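The Counter Comes Last

In Morkton, kitchens used to be replaced once in a lifetime. Now the stone yard on the edge of town gets calls from people redoing a room they finished seven years ago. Most of them start by asking about color.

Jussara Medeiros wishes they would start with the floor plan. She has run the Mendonça yard since her uncle retired, and she has 373 slabs standing in racks behind the office.
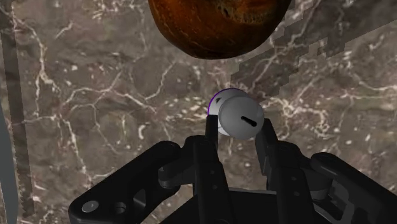
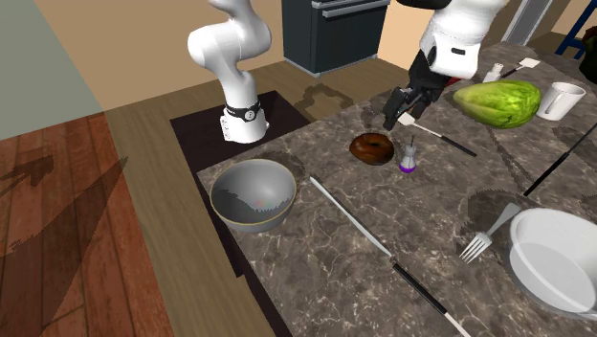

Brown marble, veins and all.

So does marble stain? It does, and sealing only slows it down. Lemon juice, wine and vinegar leave dull marks because the acid eats into the polish, and no sealer on the market fully prevents that. Medeiros tells buyers to live with a sample for two weeks, cut a lime on it, and leave a coffee cup on it overnight. A few come back and choose granite. Others bring the piece in, marks included, and order the same stone.

Price is the second conversation. A slab from the quarry at Briltstead costs less than an imported one, but the cutting is the same work either way, and the cutting is where the money goes. Sink openings, corners and seams all add to the bill.

Asuka Hirano found that out in January. She and her husband had bought a narrow house in Hostdale and budgeted for the stone alone. The final quote had three lines they had not planned for – template, edge work and delivery up a flight of steps.

They kept the marble and gave up the new stove. "The old one still lights," Hirano says. The cabinets went in during the spring, and the counters followed after the walls were checked for level a second time.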